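Grain, glue and humidity: a conversation about short-run paper tubes

Interview by Nigel Furnival
8 September 2023

Kieran Cheetham makes paper tubes in quantities that most converters decline to quote for. His workshop, Serwood, occupies the ground floor of a former seed store in Darotstead and supplies stationers, two tea merchants, a candle maker and a number of schools. Most of the output is convolute-wound, meaning that a flat sheet is rolled on itself so that every layer lies square to the axis. The alternative, spiral winding, is how kitchen roll cores are made, and it is far quicker.

I began by asking why he had stayed with the slower method.

"Print registration," he said. "With a spiral tube you wrap the printed ply last, at an angle, and you have a seam running round the body like a barber's pole. If the design is a flat colour it hardly matters. If it has shapes on it, or lettering, you have to draw the artwork on the slant so that it comes out upright, and the customer has to trust you. With a convolute tube the artwork is a rectangle. What they send is what they get, plus an overlap."

The overlap is a subject he returns to often. On a tube with a single printed wrap he allows 8 mm for narrow diameters and more for wide ones, and he asks customers to extend the background into it but to keep anything recognisable out. Files arrive otherwise. A common fault is a pattern that has been made to repeat across the full width of the sheet including the overlap, so that the last motif is partly buried and the repeat is short at the seam.

"It is an arithmetic problem," he said. "The repeat has to divide into the finished circumference, and the finished circumference is the outside one. People measure the mandrel. The mandrel gives you the inside. By the time you have built up the wall you have added twice the wall thickness to the diameter, and multiplied that by pi. On a two-millimetre wall that is twelve and a half millimetres, near enough. That is a whole motif on some designs."

We moved on to grain, which he regards as the most neglected property of paper among people who buy it. Machine-made paper has its fibres aligned mainly in the direction in which the web travels. The sheet is stiffer along that direction and bends more readily around a line parallel to it. It also changes size with moisture, and the change is mostly across the grain.

"For a tube you want the grain running up the body, parallel to the axis. It rolls without fighting you, the seam lies down, and the stiff direction is upright, where you need it if the thing has to stand and carry a load. The cost is that when it takes up moisture it grows round the circumference. So lids get tight in wet weather. I would still choose that over a seam that lifts."

He tests each delivery. A strip is cut from each direction of the sheet, the two are laid together and held out horizontally by one end, and the one that droops more was cut across the grain. The method is old and takes less than a minute. The mill label is supposed to carry the same information, and usually does, but he has had sheets cut down by a merchant and repacked under the original label, with the long edge now the short one.

His standard stock is a white uncoated cartridge sold as Grumora, bought in sheets of 600 by 900 mm, long grain. He picked it for its absorbency. Coated papers look brighter when printed but they slow the glue, and on a small mandrel the coating can crack in fine lines at the fold of the rim. An uncoated sheet gives softer colour and a rim that can be turned in without damage.

"We get asked for whiter," he said. "There is a whiter one. It has more brightener in it, and put next to the inside liner it looks blue. So then they want a whiter liner. I tell them to stand the sample on a table at home for a few days and look at it in the evening."
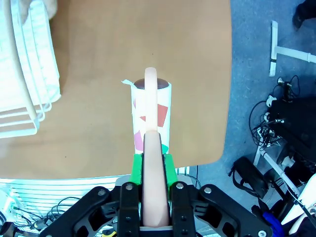
White paper cylinder with coloured shapes, on a wooden tabletop.

On printing, he had less to say than I expected. Serwood prints its own short runs digitally and sends the rest out. Toner can be a difficulty, as it sits on the surface and behaves a little like a coating. Where the overlap is printed solid, the glue is being asked to hold paper to toner, and the bond is weaker than paper to paper. He therefore asks for the hidden half of the overlap to be left bare. Flat shapes on a white ground suit the process best in his view, partly for this reason and partly because large solids show every scuff.

Glue took up a good part of the afternoon. The workshop runs two kinds. The inner layers are laid with a modified starch paste, applied thinly by roller, and the outer wrap is fixed with a PVA dispersion. The paste is cheap, stays workable for long enough to correct a crooked start, and dries hard. Its disadvantage is the amount of water it brings with it.

"A tube fresh off the mandrel is a damp object," he said. "It feels finished and it is nothing of the kind. If you put a lid on it then, the water has only one way out, through the wall, and it takes the print with it. You get cockling. We stand them upright, open both ends, with a gap between each, and leave them overnight. In August, with the doors open, you could do it in four hours. I still leave them overnight, as the outside dries first and the inside layers are behind it."

Does he force the drying? He used to. An early arrangement with a fan heater produced tubes that were dry on one side and measurably oval. The difference across two diameters was less than a millimetre, but a lid with a close fit will find it. The heater was replaced with a dehumidifier and a slow ceiling fan, and the room is now kept near 50 per cent relative humidity. Paper arriving from the merchant is left in that room, wrapped for the first day and unwrapped for the second, before it is cut.

The winding machine is a Contreras bench model, second-hand, with a set of steel mandrels that came with it in a biscuit tin. It takes one sheet at a time. The operator feeds the leading edge under a rubber pressure roller, engages the clutch with a foot pedal and guides the tail with the flat of the hand. The set includes no mandrel between 60 and 75 mm, a range in which a good many customers turn out to be interested, so he had a 68 mm one turned locally and polished. A polished mandrel releases more easily, although he also dusts it with French chalk in humid weather.

I asked about output. A competent operator can wind about 900 bodies in a day if the diameter does not change. Changing the mandrel takes twenty minutes, most of which is spent resetting the pressure roller, and the first few bodies after a change are scrapped.

"Too little pressure and you trap air between the layers, and it sounds hollow when you tap it. Too much and you squeeze the paste out at the ends, and it sticks to the mandrel. You can hear the first fault and see the second."

Quantities are governed by the drying trays as much as by the machine. Each tray takes 84 bodies of the common size, and the accounts reflect this. A customer who orders 1,000 is sent 1,008, twelve full trays, and is charged for what was ordered. Cheetham considers that this costs him less than sorting out a part tray and storing eight tubes with another firm's artwork on them.

Finishing is done by hand. The ends are trimmed on a rotary knife against a hardwood backing, which is faced off every few weeks as the blade wears a groove in it. A worn backing gives a furry edge. The rim is then either left square or curled inwards, and the base disc is pressed in with a bead of PVA. For tubes that have to stand without rocking he sets the disc up inside the wall by 1.5 mm, so that the body rests on its own cut edge and a slight bulge in the disc never reaches the table.

"It is a small thing and I had complaints for a year before I worked it out," he said. "The discs were flat when they went in. They take up glue on one face only, so they dish. Half of them dish downwards. You set it back a bit and it can dish as it likes."

Recycling comes up in nearly every enquiry. A tube made only of paper, starch and a little PVA presents few problems. Foil liners, metal ends and plastic film do, and he will fit them only where the contents call for it. For the tea merchants the product goes in an inner bag, which leaves the tube itself plain. He has been asked several times to state in writing that his tubes are compostable and has declined, having never paid for the test. His paperwork lists the materials and leaves it there.

The schools buy plain white bodies, undecorated and without bases, and get seconds if they ask for them. Seconds are mostly bodies with a slight step at the seam or a trim that is out of square. They are sold by the tray, collection only.

Towards the end I asked what he would change about the workshop if he could. He thought about it for a while and said that he would move the guillotine. It stands under the north window, where the light is good, but the wall behind it is the coldest in the building and the stack nearest to it picks up moisture along one edge by the morning. He turns the stack round at the end of each day.

"It weighs over a tonne," he said, "and the floor on the other side won't take it. I have had it looked at."

Serwood accepts orders from one tray upwards. Artwork templates are supplied on request once the diameter and wall thickness have been agreed, and a blank sample is sent out before any printing is done.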